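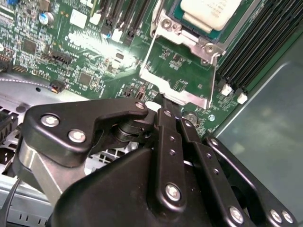 カテゴリー:臨地実習 / 海外からの学生 / よくある質問

Ridstead病院での看護実習について よくある質問

このページは、Dretivano看護学校の学生で、Ridstead病院の実習に申し込みたい方、またはもう申し込んだ方のために書きました。答えは2020年1月25日の時点の内容です。前の年度の案内を持っている方は、服装と宿舎の部分が変わりましたので、もう一度お読みください。

実習に申し込めるのは、どの学生ですか。

基礎看護の科目と、薬の計算の科目に合格した学生です。成績表に「保留」と書いてある科目があるときは、申し込みはできますが、配属の決定は保留が消えるまで待つことになります。編入の学生も同じ扱いです。前の学校で取った科目は、認定の通知の写しを申込書に付けてください。通知がまだ届いていない場合は、教務の受付印がある申請書の写しでもかまいません。

実習の期間はどのくらいですか。

ほぼ六か月です。その中に三つの配属があり、内科、外科、地域看護の順番が基本です。順番は病棟の都合で入れ替わることがあります。配属と配属の間には短い休みがありますが、長さは毎回同じではありませんので、帰国の航空券は配属表を受け取ってから買うことを強くお勧めします。以前、先に切符を買って、変更の料金を払った学生がいました。学校はこの料金を負担することができません。

時間数は全部で何時間必要ですか。

卒業までに必要な臨地実習は、合計1045時間です。Ridstead病院での実習だけでこの全部が満たされるのではなく、一年目に学校の近くの施設で行った時間も足して計算します。自分の合計が分からない方は、実習手帳の最後のページを見てください。指導者の署名がない日は時間に入りません。署名を忘れた日があれば、その病棟を離れる前にお願いしてください。病棟を離れた後で署名をもらうのは、本当に難しいです。

申し込みの後で、希望の病棟を変えることはできますか。

配属表が出る前でしたら、できます。実習係のFlorêncio Vieiraに、学籍番号と新しい希望と、短い理由をメールで送ってください。理由は一行か二行で足ります。配属表が出た後の変更は、健康の事情、または家族が同じ病棟に入院した場合に限ります。友だちと同じ病棟になりたいという希望は、気持ちは分かりますが、受け付けておりません。

日本語があまり上手ではありません。大丈夫でしょうか。

この質問は毎年いただきます。私も日本語を大人になってから勉強した者ですので、心配はよく分かります。病棟で必要なのは、美しい日本語よりも、聞き返す習慣です。「すみません、もう一度お願いします」「今の指示を私が繰り返しますので、確認してください」という二つの文を、何も考えなくても口から出るまで練習してください。申し送りはとても速いです。最初のうちは、聞き取れなかったことをメモに空白のまま残して、終わった後で担当の看護師に聞く方法がよいと思います。

薬の名前と略語については、Achterberg棟の図書室に略語の一覧があります。貸し出しはしていませんが、写すことはできます。病棟によって同じ略語が違う意味で使われることがありますから、写した一覧を信じすぎないで、配属の初日に指導者と一緒に見直してください。

記録は何語で書きますか。

患者さんの記録に関わるものは、すべて日本語です。学生の振り返りノートは、日本語または英語で書くことができます。ポルトガル語のノートも、Eduardo Valente先生が担当の学生に限って認められていますが、返却が少し遅くなります。ノートには患者さんの名前、部屋の番号、珍しい病名など、人が分かってしまう内容を書かないでください。「Aさん」と書いても、病名と仕事と住んでいる町が並んでいれば、読む人には分かってしまいます。

制服は学校のものでよいですか。

はい、学校の制服を着てください。名札は病院のものを使いますので、学校の名札は外します。靴は、かかとが覆われている、音の小さいものにしてください。今年度から、色の指定はなくなりました。カーディガンは廊下では着てもよいですが、処置のときは脱ぎます。髪は襟に触れないようにまとめてください。宗教上の理由で頭を覆う方は、病院が用意する布を使うか、自分の布を毎日洗って替えるか、どちらかを選べます。どちらの場合も、初日より前にお知らせいただけると助かります。

予防接種の証明はいつまでに必要ですか。

一月の末までに、保健室に出してください。外国で受けた接種の証明は、英語で書かれていればそのまま使えます。ほかの言語のときは、訳を付けてください。訳は自分でしてもかまいませんが、下に自分の名前と日付を書いてください。抗体の検査が必要と言われた方は、結果が出るまで日数がかかります。結果の紙が間に合わないときでも、検査を受けた日の領収書があれば、仮の受付ができます。ただし、仮の受付のままで病棟に入ることはできません。

宿舎はありますか。

病院の裏の坂の上に、Driltovness寮があります。部屋は一人部屋で、台所と洗濯の場所は共同です。今年度から、寮の申し込みは実習の申し込みと別の用紙になりました。実習に申し込んだだけでは、部屋は取れていませんので、ご注意ください。夜勤の見学の後で昼に寝る学生がいますから、昼間も廊下では静かにお願いします。家族や友人が泊まることはできません。

自分で部屋を借りたい方は、そうしてもかまいません。そのときは、住所と緊急の連絡先を実習係に知らせてください。

夜勤はありますか。

夜勤を一人の担当として行うことはありません。見学としての夜勤が、外科の配属の中にあります。見学の夜は、指導者が仮眠に入っている間も、かならず別の看護師の近くにいてください。次の日は休みとして扱います。通学の時間が長い方は、見学の夜だけ寮の空いている部屋を使えることがありますので、早めに相談してください。

病気で休むときは、どこに連絡しますか。

まず病棟に電話をして、その後で学校の実習係にメールをしてください。順番が大切です。メールだけで済ませた学生を、病棟の人がずっと待っていたことがありました。電話では、自分の名前、学校の名前、担当の指導者の名前、休む理由を言います。電話が苦手な方は、紙に書いてから読めばよいです。私も今でもそのようにしています。

熱がある日、吐いた日、下痢がある日は、軽くても来ないでください。我慢して来ることは、病棟では良いことと思われません。

休んだ時間はどうなりますか。

補習の日に取り戻します。補習は配属の間の休みに入ることが多いです。一つの配属で九日以上休んだ場合は、補習では足りませんので、その配属をもう一度行います。医師の証明があっても、時間数の計算は同じです。証明は、成績に不利にならないためのものと考えてください。

指導者と合わないと感じたときは、どうすればよいですか。

最初に、その感じが一日のことか、何日も続いていることかを、ノートで確かめてください。忙しい日の短い言葉は、学生には怒っているように聞こえることがあります。続いているときは、学校の担当教員に話してください。Custódio Quintela先生が病院を回る日は、食堂の隣の小さい部屋で話ができます。予約はなくてもよいです。話した内容を、先生が許可なしに病棟に伝えることはありません。

暴言、からだに触られること、国籍や話し方を笑われることは、合う、合わないの問題ではありません。相手が職員でも患者さんでも、その日のうちに知らせてください。夜でもかまいません。

患者さんに学生の受け持ちを断られました。私の評価は下がりますか。

下がりません。患者さんには断る権利があり、理由を言う必要もありません。悲しい気持ちになるのは自然なことです。断られた後に、もう一度お願いに行くことはしないでください。指導者が別の患者さんを紹介します。

アルバイトを続けてもよいですか。

学校の規則では禁止ではありません。しかし実習の前の夜に働くことは、認めていません。留学の在留資格で働いている方は、許可の時間を超えないように、自分で管理をお願いします。許可の内容が分からないときは、推測しないで、学生課の窓口で在留カードを見せて聞いてください。

実習の評価はだれが決めますか。

病棟の指導者が意見を書き、学校の教員が評価を決めます。配属の途中に一度、中間の面談があります。この面談で「まだできていない」と言われた項目は、終わりまでにできるようになれば問題がありません。面談の紙には、学生が書く欄もあります。空白で出す方が多いですが、ここに書いたことは教員がよく読みますので、小さいことでも書いてください。

最後の配属が終わった後、Ridstead病院に就職できますか。

実習をしたことは応募のときに書けますが、採用の約束ではありません。採用の試験は病院の人事が行い、学校は関わっていません。推薦の手紙が必要な方は、Salvador Pacheco先生にお願いすることができます。手紙には時間がかかりますので、締め切りの直前のお願いはご遠慮ください。どの病棟で何を学んだかを短くまとめた紙を一緒に渡すと、先生が書きやすくなります。

ここに書いていない質問は、どこに聞けばよいですか。

実習係の窓口、またはメールでお願いします。メールの件名には、学籍番号と「実習の質問」と書いてください。宿舎の鍵や部屋の故障のことは、実習係では対応できませんので、寮の入口にある電話を使ってください。

文:Kirsty Hoani(Dretivano看護学校 実習係)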